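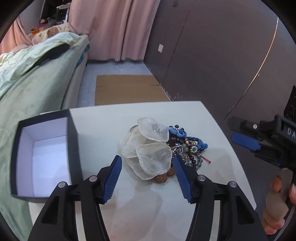 Fig. 1. Blue flowered bead bracelet on the white table, next to a pile of thin, whitish discs.

Small Sellers, Small Margins: What I Learned From Running a Bead Stall for a Semester
Final project report, Introduction to Small Business
Submitted 06/03/2020

Why I picked this

My first idea was to write about coffee shops, and so did half the class, so I changed it. I'd been making bracelets since middle school and had never once worked out whether I was making any money on them. My guess was yes. My guess was pretty bad!

The question I ended up with was simple: can a person with one table at a weekend market cover their costs selling handmade jewelry, and what matters most – the price, the spot, or how the stuff is laid out?

How I did it

I rented a stall at the Sellville market starting in January and kept a notebook of every sale. I also sold online through a small craft site called Manole, using the same designs at the same prices so I could compare the two. My starting budget was 500 dollars, which had to cover beads, cord, clasps, stall fees and gas. I didn't count my own time at first. My instructor wrote a big question mark next to that in my draft, so there's a section on it further down.

Most of my beads came from a wholesaler in Gundirau. They sell clay beads by the bag, and the cheapest bags are mixed colors, meaning you spend a whole evening sorting. I liked the sorting. My roommate did not like finding beads in the shower.

What happened at the stall

The first two weekends were slow. I had everything lying flat on a dark cloth and people walked right past. Then I switched to a light cloth and put the bracelets up on little stands, and people started stopping (and touching everything, which I took as a good sign). Sales went up after that, but the weather got nicer at the same time, so I can't say for sure it was the stands.

Price was a surprise. I dropped my plain bracelets by 2 dollars for a few weekends and sold hardly any more of them. When I put the price back, nobody complained. Flowered beads sold better than plain ones all the way through, even though they cost more.

The best single day was the spring fair in Surnotstead, where I sold 17 bracelets before lunch and ran out of the medium size. I should have brought more mediums. I wrote that in the notebook three times.

Online was different. Manole takes a cut of each sale, and shipping eats up a lot of what's left on something that cheap. The orders I did get were mostly from people who had picked up my card at the stall.

The money part

By the end I had taken in 800 dollars in total, against the 500 I'd put in. That looks fine until you add the hours. Once I went back through the notebook and included sorting, stringing, driving and sitting at the stall, my hourly pay was a lot lower than what I make at the campus library.

Problems with my data

One seller, one semester, one kind of product. I also forgot to write down the times of sales on some of the early days, so I left the hour-by-hour chart out. If I did it again I'd change only one thing per month – cloth first, then price – and I'd start the time log on day one. I still have two bags of mixed beads to sort.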